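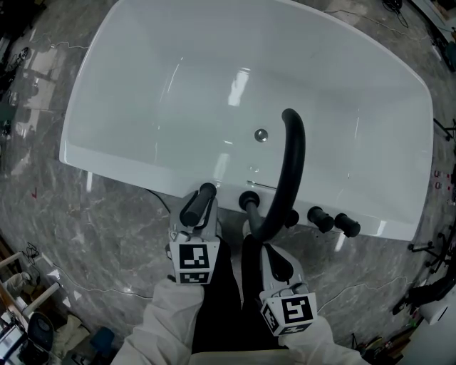 Plikix – task recording and replay software for two-handed gripper work

I wrote the first bits of Plikix because I was fed up with losing a perfectly good recording to one bad stretch of tracking. You load your sessions, it lines up the head view with both gripper views, and it works out a path for each hand from the marker cubes. Then you trim, label and export – all in one window!

Version 2 handles bathroom fixtures much better than the old one did. Shiny white tubs and glossy floors used to throw the tracker off badly, so our Wongate test set now has 258 clips of faucets, levers and hand showers (my favorite part of the job, oddly enough).

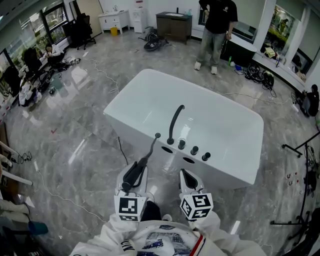 Can I use it with only one gripper?
You can. Pick "single hand" when you start a project and the second timeline goes away.

The segment tool suggests where a grasp starts and ends, and you just drag the edges if you don't like its guess. It's pretty good with hoses now, though I still check those by hand.

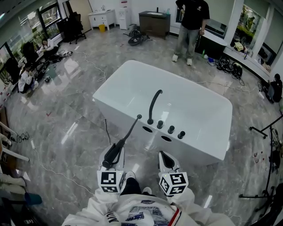 Hand shower held in the left gripper, head view

Touch pads get their own track too, and you can scrub through it next to the video. The Musley plug-in for planners is a separate download. 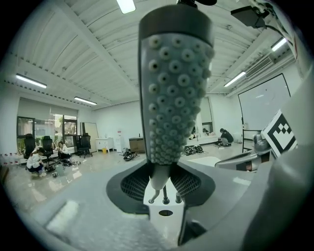
Gripper view with the studded finger pad and side marker

Single license, 10 projects open at once. Order code 2194. Updated 5 March 2018.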